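Caixas de miminhos: a recolha da Flemine já chegou ao quarto das miúdas

Bom, prometi no mês passado que ia dando notícias da recolha de dezembro da Flemine e cá estou eu, com cola nos dedos e a casa virada do avesso! Para quem não acompanhou: a Flemine é a nossa pequena associação de bairro, e todos os anos, antes do Natal, junta caixas com coisinhas para crianças que vão passar as festas longe de casa, algumas no hospital, outras em casas de acolhimento. Este ano o objetivo são 400 caixas. No ano passado ficámos bastante abaixo disso, por isso confesso que quando ouvi o número engoli em seco.

O ponto de entrega continua a ser a antiga papelaria Le Goff, na rua da Grirside (sim, a loja dos botões, toda a gente pergunta). O Kristof Prins abre a porta às quatro da tarde e fica até às sete, e podem deixar lá as caixas já feitas ou só os artigos soltos, que depois nós tratamos do resto. Se levarem caixas vazias também dão jeito, e muito. As de cartão, com um palmo de altura, são as melhores, porque se empilham bem na carrinha.

Eu cá em casa fiquei com uma parte das caixas para crianças entre os seis e os dez anos e montei a oficina em cima da cama, que é o único sítio onde cabe tudo ao mesmo tempo. Comecei pelas coisas cor-de-rosa, que este ano vieram em quantidade (obrigada às meninas da dança, já sei que foram vocês!). Uma bolsinha, um estojo espalmado, e a caixa ainda com imenso espaço à volta. É sempre assim no princípio, parece que nunca mais enche.
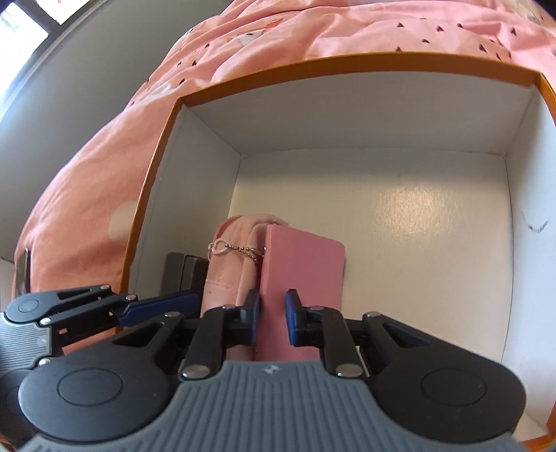 Os primeiros cor-de-rosa já na caixa, em cima da colcha a condizer.

Agora, a parte que me deu mais que fazer: os peluches. Toda a gente adora dar peluches e eu adoro recebê-los, mas ocupam espaço que se farta e há sempre uma perna ou uma orelha que fica de fora. O meu método, se é que se pode chamar método, é pôr primeiro o que é chato e rígido e só depois enfiar os bonecos no meio, bem encostados uns aos outros. Nesta caixa foi um urso castanho de camisa branca e roupinha azul com debrum vermelho, e ao lado dele um boneco comprido às riscas cor-de-rosa e brancas que eu, sinceramente, ainda não percebi bem o que é. A minha sobrinha chama-lhe o rebuçado e ficou rebuçado.

O urso tem um ursinho pequenino no emblema da roupa, e foi isso que me conquistou! Um urso com um urso. A perna ficou espetada para cima e eu deixei-a estar assim.

A bolsa cor-de-rosa claro também tem o seu encanto, com um coração pendurado numa correntinha de bolinhas prateadas. A minha sobrinha pediu-a três vezes e três vezes ouviu que não, que já tem dono, ou dona, algures. À terceira foi buscar um elástico de cabelo dela para pôr noutra caixa e eu tive de ir beber um copo de água à cozinha.

Entretanto recebi perguntas por causa do tamanho. A caixa do urso tem as medidas impressas na borda laranja, 30x22x12 cm, e é mais ou menos por aí que devem andar as vossas. Quem só tiver maiores não se preocupe, ficam para os mais crescidos, que levam cadernos e camisolas. As muito pequenas é que são um problema, porque acabamos por ter de juntar duas com fita e fica uma coisa torta que o Kristof depois se recusa a carregar (e tem razão, coitado).

Outra coisa que me perguntaram foi se vale a pena forrar as caixas. Se gostarem de o fazer, força! No ano passado apareceram umas forradas com papel de música que eram lindas. Mas não é preciso, e eu este ano não forro nenhuma. Por dentro as minhas são brancas e ficam muito bem assim. O que pedimos é que não ponham fita-cola na tampa antes da entrega, porque temos de abrir todas para confirmar a idade e juntar o postal.

Os postais, já agora, estão a ser feitos pelos alunos da Harov, a escola de desenho que abriu por cima do talho. Já vi uma amostra e há um com uma rena de óculos que vai fazer sucesso. Prometeram entregar tudo antes do fim das aulas.
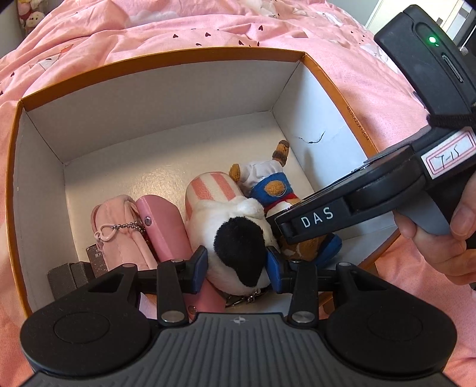 O que ainda falta

Até agora temos cerca de 20 caixas prontas só da minha rua, o que para um início não está nada mau, mas faltam-nos coisas para rapazes e raparigas dos 11 aos 13 anos, que são sempre os esquecidos. Toda a gente compra para os pequeninos! Porta-chaves, cadernos de capa dura, canetas boas, gorros, jogos de cartas, um livro que não seja de bebé. Auscultadores simples também, se alguém tiver por abrir.

Não aceitamos comida, nem sequer chocolates, e eu sei que custa. Também não podemos levar perfumes nem nada com pilhas de botão. Os peluches têm de ser novos e de preferência com etiqueta, que no hospital são muito rigorosos com isso.

Quem quiser ajudar a embalar pode aparecer na Le Goff a partir das cinco, há mesas grandes e o Kristof faz café. Tragam tesoura, que as nossas desaparecem todas, e um casaco, porque o aquecimento da loja é mais decorativo do que outra coisa. No fim do mês uma carrinha leva a primeira remessa e eu volto cá para contar como correu, com o número de caixas e, se me deixarem, com o postal da rena.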